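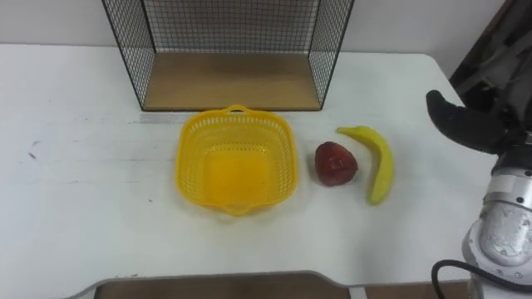 The shop that wants to teach you to shop

The toy grocer's in Enville charges 11 pounds a session, and for that your child may fill a basket, carry it to a till and hand over pretend money. Parents are told this builds number sense. I went in August and came away unconvinced.

Role play is old and mostly free. What is new is the sales pitch. Gradumus, the firm behind the shop, says its method has reached 3000 families, though its leaflet is vague on what reaching them involved. I asked for the study behind the claims. I was sent a survey of 31 parents, all of whom had already paid.

Anneli Rantala taught infants for years before she began advising nurseries, and she is kinder about it than I am. "Children like shops," she told me. "They'll learn a bit about taking turns. I wouldn't promise anyone better sums."

The money is harder to be kind about. A licence to run the scheme costs a nursery 2235 pounds a year — more than some spend on books. Two managers I spoke to had signed up because the nursery down the road had.

My neighbour's boy plays shops on the stairs with tins from the cupboard. He overcharges terribly, and his sister has started going elsewhere.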